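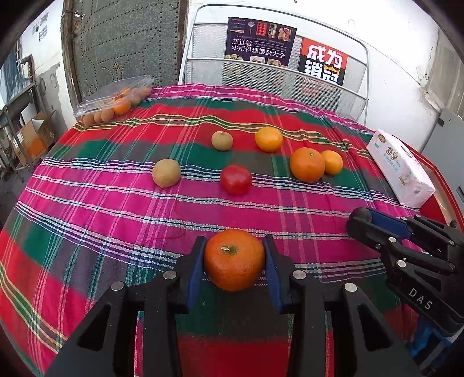 Chapter 9
Showing the Task by Hand

9.1 Why we begin with the hand

In the first part of this book, the robot received its instructions as written code. The programmer decided each position and each speed, and the robot repeated them. This method is still correct for many jobs in a factory, where every part arrives in the same place. It is much less comfortable when the object is a fruit.

Consider the mandarin. It is almost round, but not exactly. Its peel gives a little under pressure, and two mandarins from the same tree can have very different sizes. To write a rule for every case would take a long time, and the rule would probably fail with a tomato. A person, however, closes two fingers on the fruit and stops at the right moment without thinking about it. The purpose of this chapter is to explain how such a skill can be recorded and given to a machine.

There are two main ways to do this. In the first way, the teacher controls a real robot from a distance, by means of a joystick or a second arm. This is called remote control, or teleoperation. In the second way, the teacher holds the gripper directly in the hand and performs the task with it, and the arm is absent during the recording. We call this hand-held demonstration. Each way has its costs, and we compare them in Section 9.4.

The student should notice one important difference already now. With remote control, every recorded motion was really done by the robot, so we know that the robot is able to do it. With a hand-held gripper, the teacher can easily reach a pose which the arm cannot reach later. Hernán Marulanda, who taught this course before me, asked his students to record 30 demonstrations and then to check each one against the limits of the arm. I have kept his exercise, and it is found at the end of the chapter.

9.2 Words used in this chapter

Demonstration: one complete performance of the task, from the start pose to the end pose.

Grasp width: the distance between the two fingers at a given moment.

Two-handed task: a task in which the teacher uses one gripper in each hand. The two recordings must share the same clock.

Before reading further, please review the section on coordinate frames in Chapter 2. We will need it when we express the motion of the gripper with respect to the table.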